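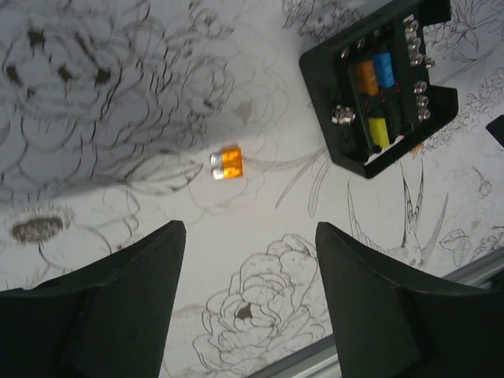 Section 6: Filling the fuse box

Okay, this is my favorite part of the whole install, because it's the one bit you can do sitting down with a cup of coffee! Do it at a table, before the box goes anywhere near the vehicle. I've tried pushing fuses in while lying under a dashboard with a flashlight in my teeth and I don't recommend it.

You'll need the empty box, your bag of blade fuses and the circuit chart you filled out in Section 4.

1. Make sure nothing is connected to the box. No battery lead, no "just one wire to test."

2. Put down something pale and flat to work on. I like a light tablecloth (patterned is fine), and a towel is the worst choice, the blades snag in the loops.

3. Turn the box so the open side faces up and the notch in the wall is on your right. My chart is drawn that way around, so if yours is flipped you'll be reading everything backward.

4. Sort your fuses by the number printed on top. On standard blade fuses orange is 5 amp, blue is 15 and yellow is 20, but read the number anyway. Orange and red look awfully close under a kitchen bulb.

5. Start with the smallest rating. Hold the fuse by its plastic body, line both prongs up with the slot and press straight down with your thumb. Don't rock it side to side, that spreads the contacts.

6. Check that it sits level. If one end is higher, pull it straight out and go again.

7. Work through the chart one circuit at a time and leave the spare slots empty. Rory Imrie filled every slot on his Moteo van "to be tidy" and then spent an evening in August figuring out which ones did anything.

Note: a fuse that's been dropped is usually okay, but look through the plastic at the little metal strip. If it's broken, toss it.

CAUTION: Never go up a rating to stop a fuse from blowing. The fuse is there to protect the wire. Find the fault first.

When the last one's in, put the cover on and go to Section 7 for mounting.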